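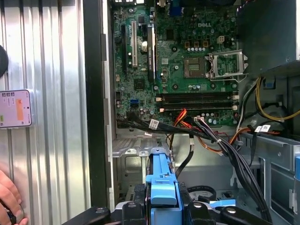
Nullwood Bench Automation Forum > Faults, Failures and Safety
Arm started pulling again by itself after a protective stop

solderandtoast
Hi all, long post coming, so get yourselves a coffee. I run the teardown bench at a small refurb shop and we take apart office desktops, mostly Dell towers. For most of this year the arm has been doing the dull parts: blue plastic pieces, drive hardware, whatever the two of us on the bench are tired of picking at. The arm is a Stekumberg with a Tangen two-finger gripper and the wrist camera that came in the same box, and the job is built in Gamesia. We've put 600 machines through it and up to this month I'd have recommended the setup to my own mother.

Last week, mid-morning, the arm had hold of a blue drive release and went into a protective stop halfway through the pull. Fine, it does that when something binds. My coworker was steadying the side panel with one hand, the way we always do with the tippy ones, and reached across with the other to move a SATA cable that had ended up under the fingers. I cleared the message on the pendant. All I did was clear it, I did not press play. The gripper opened and closed (I know that one, it's the little re-home it does) and then the wrist finished the pull. It went maybe the length of my thumb, quick, and it caught the back of my coworker's hand between the finger and the edge of the drive cage.

Bruise and a scrape, no stitches, and we were both back at work after lunch, but I've been turning it over at night ever since. The cycle counter said 2,126 if that means anything to anyone. Has anybody had an arm move on a cleared stop without a play command? I've attached the log for the people who like logs.

plaid_thermos
Oh no, so glad it was only a scrape! Those cage edges are nasty even when nothing is pushing you into them, I have the scars from doing it all by hand for years.

First question, and please don't take it as blame: where is auto-resume set? In Gamesia there's a box in the recovery tab called something like "continue after acknowledge," and I've seen it come switched on in the sample projects. Folks build on top of a sample and never go back to look at that tab, me included, the first time round.

torquewrenchdad
I'm going to be the grump here, with love. A hand was in the reach of a powered arm. The box in the recovery tab is worth finding, sure, but if it had been off you'd have had the same hand in the same spot, waiting for the next surprise. A protective stop is a pause. The motors are still live. If you want to put fingers in the case you hit the emergency stop, you wait for the brakes to click, and then you go in. We've taught it that way since our first arm and I'd teach it that way to my kids.

solderandtoast
Fair, and I had it coming. We had gotten comfortable. When you've watched a thing do the same pull hundreds of times you start treating it like a slow coworker.

plaid_thermos, you win the coffee. "Continue after acknowledge" was on, and I did start from their disassembly sample, back in the spring. I feel a bit sick about it. What I still don't get is the speed. The pull is programmed slow, slow enough that I've complained about it, and this was not slow.

mossyrelay
I read your log over breakfast (my spouse thinks I'm strange). The speed part I may be able to help with. Look at the force lines right before the stop. Your arm is in force mode, pulling, and the force climbs because the release is binding. Stop happens. The fingers are still gripping, everything is loaded up like a stretched rubber band. Then you acknowledge, the gripper re-homes, so it lets go and grabs again, and now there's next to nothing holding the wrist back. But the program comes back with the force target it had at the moment of the stop. The arm is looking for a load that isn't there and it moves until it finds one. In this case it found a hand, I'm sorry to say.

The slow speed you set is for the ordinary moves. Force mode has its own limit on a different page, and in your file that limit is still at the default.

torquewrenchdad
That's a good read of the log and I'd add one thing. Check which of the two re-homes first. On our older Tangen, the gripper did its open-close on any power or comms hiccup, including ones the arm never noticed. So you could get the let-go with no stop at all.

plaid_thermos
I'm going to disagree with you a little, torquewrenchdad, on the earlier bit. Yes, e-stop before hands, every time. But I don't love it when the whole answer is "the person should have." People clear a stop and reach in, they do it on every bench I've ever visited, and a setup that jumps forward when you press OK on a message is a bad setup. The word on that button is "acknowledge." A reasonable person takes that to mean "yes, I saw it."

torquewrenchdad
I'd agree the word is lousy! I still won't let the word be the thing standing between my hand and the motor. Somebody will fix the button in one version and move the setting in the next, and the habit is the only piece I control. We may have to leave that one there, you and I, we've had it before in the palletizer thread.

quietcapstan
New here, been reading along for months. We had a smaller cousin of this in our shop: no injury, but the arm jerked after a cleared stop and ripped a power connector's wires half out of a board. I wrote it off as a bad grip. After reading mossyrelay's post I went and looked, and sure enough, force mode, default limit, resume box checked. I had roughly 2,000 cycles on that program without looking at that page once. So thank you for posting, it can't have been a fun one to write up.

Question for the group: is there any reason to keep resume on for teardown work? Our boss likes it because the arm gets through more trays overnight.

mossyrelay
Overnight with the cage door shut and nobody in the room, I could be talked into it for plain pick and place. For anything that pulls on a part, no. A stop during a pull means the part is stuck, or the grip is wrong, or there's a cable in the way, and none of those get better by pulling some more. Have the program open the fingers, back straight out along the way it came in, and wait for a person.

One caution on the backing out: make it slow and make it need a button press of its own. Otherwise you've traded a surprise pull for a surprise retreat, and that wrist camera sticks out farther than you'd think.

solderandtoast
Okay, update for anyone who finds this later. Spent yesterday afternoon on it with the arm pointed at a scrap tower and both of us well back, holding nothing but the e-stop.

Could I make it happen again? Yes, on the third try. Wedged the release with a folded bit of cardboard, let it stop, cleared it, and off it went, same hop. With the resume box off it sat there like a lamb. With the box on and the force mode speed limit brought down to 30 mm per second it still moved, just politely, and I don't want polite, I want still. So the box is off and the limit is down as well.

Other changes: re-home now only runs from the start position, away from the case. Stop during a pull goes to open, wait, button, back out. Cables get tucked and taped before the arm comes anywhere near, where we used to do it as we went. And the side panel gets a clamp, so there's no call for anybody's hand to be over there.

E-stop before hands is written on the bench in paint marker, torquewrenchdad, in letters you could read from the parking lot.

torquewrenchdad
Proud of you. Paint marker wears off, redo it in July.

plaid_thermos
Did you send the log to Gamesia and Stekumberg both? They each told me it was the other one's department when I had my trouble, so I'd put the two of them on one email.

solderandtoast
Sent it this morning, to both, plus Tangen for the re-home business. One auto-reply so far. I'll post whatever comes back. My coworker says hi, and says the bruise has gone a very handsome yellow.

quietcapstan
Could you post the recovery part of your program when you get a chance? I'm trying to do the open, wait, button, back out thing and mine skips the wait if the gripper was already open when the stop came.

mossyrelay
Yours is probably waiting on the "gripper opened" signal, and it's already true, so it walks right past. Wait on the button only. Post the file in a new thread and I'll take a look tonight after supper.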